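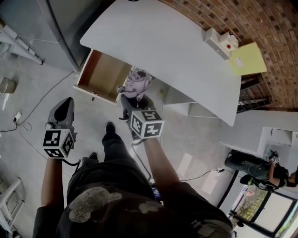 Why does the shared calendar show every booking an hour late after the clocks change?
Because the Sowa sync stores the offset from the day the booking was made and never looks at it again. Change the site setting to "follow local time", save, then re-save any repeating bookings made before the change.

Ticket: Clerkbridge room bookings, wrong times
Raised by: Elżbieta Sobczak
Picked up by: Jarosław Baran
Priority: was low, now high
Status: closed, one item left open (see bottom)

Original report
All our repeating bookings at Clerkbridge have moved by an hour. One-off bookings look fine. Rildale is fine too, same account, same login. People are turning up at 10 for things the door screen says start at 11. I have put paper signs up for now. Can someone look before the afternoon lot arrive please – Elżbieta

09:20 JB
Looked at both sites side by side. Rildale set to "follow local time". Clerkbridge set to "fixed offset". No idea when that got changed, the log only goes back 63 days. Not touching it yet, want an export first.

09:45 JB
Export done. 17 repeating bookings affected. Saved in the Huvunau folder under exports, ask if you can't see it.

10:05 JB
Switched Clerkbridge to "follow local time". Saved. Reloaded. No change on the door screens. No change in the web view either.

10:10 ES
Still wrong here. Also the small meeting room now shows nothing at all?

10:15 JB
Small room is the screen, not the bookings. It drops off when the settings are saved. Hold the side button till the logo comes up, then let go. Should find the network by itself.

10:30 ES
Done, small room is back. Still an hour out though.

10:50 JB
Right. Setting only applies to bookings made or saved after you change it. Old ones keep the old offset. So each repeating one has to be opened and saved again. Steps, for whoever has to do this next time:

1. Log in as site manager. An ordinary login lets you open the booking but the save does nothing, no error, nothing.
2. Open the booking from the list view. Not the week view – week view only opens the single date and you end up with a split series.
3. Pick "whole series".
4. Don't change the time even if it looks wrong. Just save.
5. Wait for the green bar, then go on to the next one.

11:25 JB
Tried the first 2. Both correct in web view and on the door. Carrying on.

12:40 JB
All done apart from 4 which throw "series has no owner". These were made by people who have left, and the logins were removed. Can't save without an owner. Elżbieta, can I put your name on them for now?

12:50 ES
Yes fine. Will I get all the reminder emails?

12:55 JB
You will, sorry. Turn them off under profile, notifications, untick "series I own". That kills the reminders for your own ones as well so maybe put up with it till we find propper owners.

13:30 JB
Owners changed, all saved. Checked the whole list against the export. One mistake, mine: the choir booking got opened from week view and split in two. Deleted the stray half and saved the rest again. Looks right now.

14:05 ES
Afternoon people came at the right time and the door agreed with them. Signs down. One question, the phones of people who added the calendar themselves still show the old times. Is that the same thing?

14:20 JB
Different thing. Phones keep their own copy and fetch a new one when they feel like it, can take a day. If someone is in a hurry: remove the calendar from the phone, restart, add it again with the same link. Don't use the link from the old welcome email, that one is dead. Current link is on the Clerkbridge page at the bottom.

14:35 ES
Worked on mine. Will tell the others. Happy to close.

Left open
Bookings with no owner. Need a way to spot them before a login gets removed, otherwise same mess again in the autumn. Have asked Sowa support if there is a report for it. They say maybe in May. Will add a note here when I hear somthing – JB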